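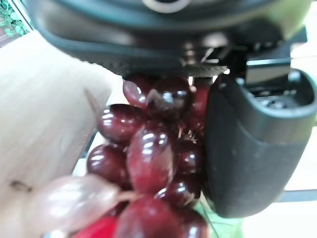 Robot Teaching Operators (part-time, 2 openings)

Hasader is hiring two people to teach robot arms how to handle fresh food. You will work at our Clalletgate site, moving an arm by remote control through everyday kitchen and grocery tasks while the system records what you do. Current work is on soft produce, mainly grapes, which have to be picked up by the bunch without crushing the fruit or tearing the stems.

What you will do

Run each task from start to finish using a pair of hand controllers. On some tasks you will guide the arm directly by hand instead.
Reset the table between runs and change the position of the items.
Mark each run as good, failed or unsure, and write a short note on failed ones.
Check the wrist camera before each set and wipe the lens if needed.
Report loose fingers, odd noises or lag to the shift lead.

The Prurnano task set has 1864 runs planned. We have 271 accepted so far.

What we need

Steady hands and patience with repeated work. You may do the same pick for a whole shift.
Comfort standing for up to an hour at a time. Stools are provided.
Basic computer skills and clear written English.
No robotics background is required. Experience with food prep, packing, sewing or game controllers is useful.

Please tell us before you start if you have any food allergies.

Hours and training

Shifts are four hours, mornings or afternoons. The first week is paid training with Carleen Ruawai, who runs the operator team. Drop-dead quick operators are not what we are after; slow, smooth runs get accepted more often.

How to apply

Send a resume and a few lines about any hand work you have done to Alasdair MacRitchie in the Hasader hiring office. Applications close 9 April 2019. Applicants we want to meet will be asked in for a one-hour paid tryout on the arm.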